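4.2 Kit assembly with two arms

The planner of Section 3 was written on the assumption that parts behave like parts. A board has a pose, a motor has a pose, and a grasp is a transform between one pose and another. We then gave it cable. The kitting task in this section asks Tarow, our two-arm task planner, to draw components from four bins and lay out a kit in a shared metal tray: a small motor, a red circuit board, and two kinds of wiring. Each arm serves the bins on its own side. The tray belongs to both, and most of the trouble came from the tray.
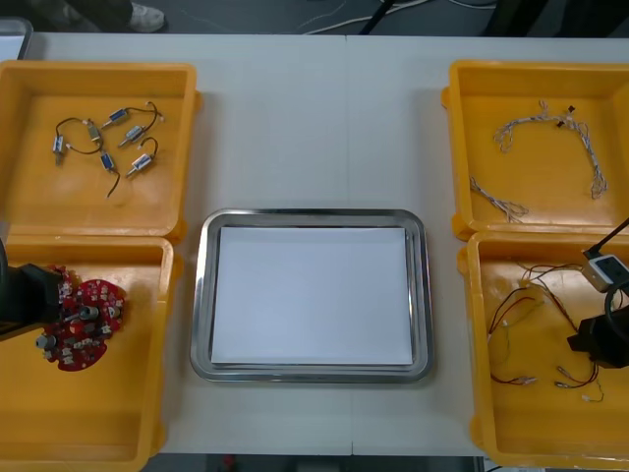
One reviewer of an earlier version objected that a shared tray is a self-inflicted wound, and that a lock on the tray region would remove the need for any joint planning at all. We agree that it would. We implemented the lock as a baseline, under the name Thibodeau, and it is safe, simple and easy to prove things about. It also spends much of its life with one arm hovering politely over a bin while the other makes up its mind about a harness. Tarow instead reserves swept volumes over a short horizon, replans when a reservation is refused, and falls back to the lock after 9 consecutive refusals. The figure of 9 was tuned by hand, a procedure we recommend to anyone with a free November.

Perception runs once per pick. Hasero, the segmentation front end, returns instance masks from the fixed view and ranks them by how much of each part lies clear of its neighbors. For boards the top-ranked mask is nearly always a sensible choice. For twisted cable the ranking is closer to an opinion, as two looped strands will cheerfully share a mask and then come apart under the gripper, or fail to.

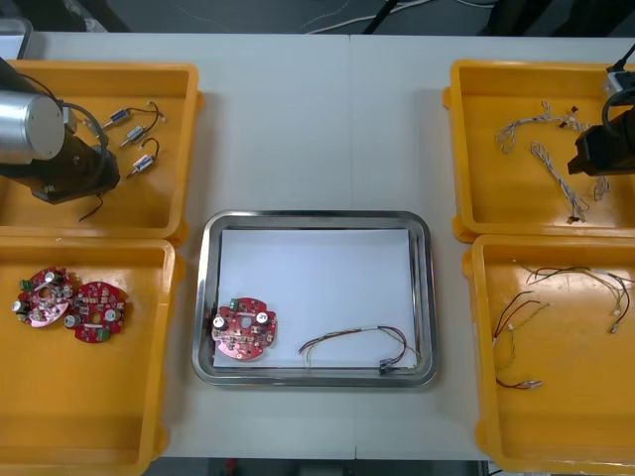

We therefore do not ask for a full cable state before grasping. An early version fitted a spline to every strand and produced beautiful curves, several of which passed through one another. The current version looks only for a graspable segment, scored by local straightness and finger clearance, and leaves the question of where the ends are until after the lift. This is less ambitious and works better, a pattern the reader will meet again in Section 5.

After the lift, control passes to the wrist camera. A small network estimates the direction of the held bundle relative to the fingers and flags any free end that extends past a length threshold. The placement primitive then chooses an approach angle that lays the bundle inside the rim. If the estimate is below confidence, the arm rotates the wrist by 20 degrees and looks again, up to 2 times, after which it places the part anyway and records its reservations in the log.

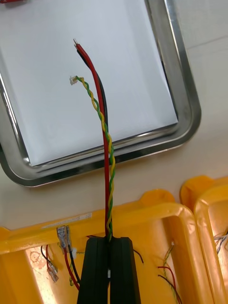 Arbitration between the arms is handled by the same reservation table, with one change. A held harness inflates the swept volume of the arm by the estimated overhang, so a badly held cable makes an arm temporarily wide. The effect is that the other arm keeps its distance from untidy work. Without this term, the planner treated trailing wire as empty space and was eventually corrected by the wire.

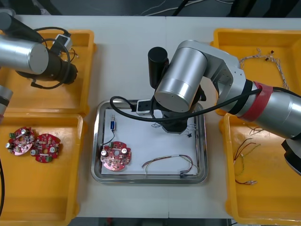 Figure 11. Two-arm kitting, with the right arm over the shared tray and the left arm over the upper-left bin.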